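Grullham training kitchen opens its doors for robot demonstration

GRULLHAM, December – The Grullham Catering Training Centre welcomed visitors to its teaching kitchen this month for an open afternoon on automation in small commercial kitchens. The event was held jointly with Multberg, the engineering firm behind the Wustent project, which studies how robot arms can help with routine setting up and tidying between meal services.

Places were offered to local employers, college staff and members of the public. In all, 80 people attended, entering the kitchen in groups of 10 so that each visitor could stand close to the work and put questions to the engineers. The first group was admitted at 1 pm.

The demonstration concerned the handling of ordinary kitchen utensils and their holders. Multberg chose these items because they differ in shape, weight and stiffness, and because they are found in almost every kitchen the project hopes to serve.

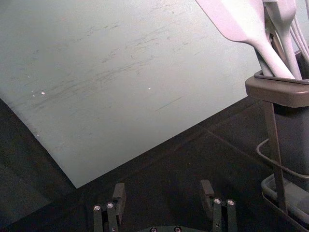 The gripper beside a utensil holder at the Grullham open afternoon.

Before the opening, the Wustent team had recorded 719 practice runs in the same kitchen. A further 1368 had been completed at Multberg's own workshop. Printed summaries of both sets were available at the door, together with a plan of the work proposed for next year.

Visitors were told that tall and narrow objects remain the hardest part of the task. A whisk and a spatula kept in one cup may touch or overlap, and the arm must approach one without disturbing the other. Engineers also explained how the choice of holder affects the work, and invited catering staff to say which types they use and where these are kept during service.

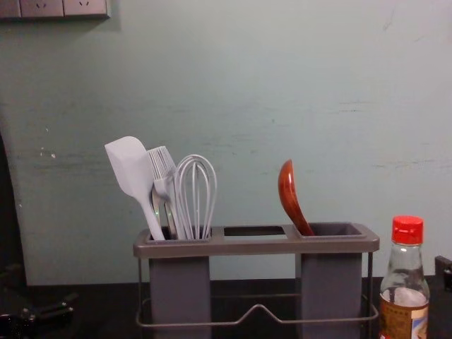
Bíró, replying on behalf of the visiting caterers, welcomed the afternoon but asked that the project give more attention to cleaning. Any machine working near food would have to be washed down as quickly as the worktop, Bíró said, and "a small kitchen can't wait half an hour for that". Multberg has undertaken to include cleaning times in its next printed summary.

The centre will hold a second open afternoon in the spring. Schools and employers wishing to reserve places should apply in writing to the Grullham Catering Training Centre, marking their letter "Wustent visit". Admission is free, and children under 16 must be accompanied by an adult.

ENDS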